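22/05/2020 - Sasine notebook, shelf tasks

A long day, but a cheerful one, and I want to get it down before I forget which change we made when. Hậu Văn and I went back to the white shelves by the brick wall, with the hand-held grippers, to see whether the new starting routine helps the tracking.
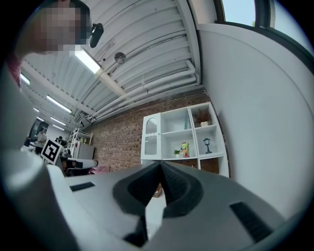
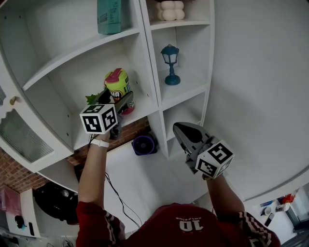
White shelving unit, gripper view first, head view second.

The routine is simple enough: hold both grippers up so the head camera gets a good look at the marker cubes, count to three, then reach. Before this we were throwing away far too many takes for lost pose in the first second or so. Today we kept 70, and the two paths line up very nicely at the start. They still drift when a wrist turns in towards a cubby and the cube goes out of sight - I had rather hoped the Undmont filter would carry us over that, and it does for short gaps, up to 27 samples, after which it wanders off quite happily on its own.

Mohammed-Awal Alhassan thinks we should lean on the gripper's own camera there, as it has the ceiling lights and the bricks to hold on to. I'm inclined to agree. Take 2331 is a good one to try it on.

Still to do: rerun the old takes with the gap limit set, and ask Usach for their calibration sheet again. I'd like 500 clean takes by September.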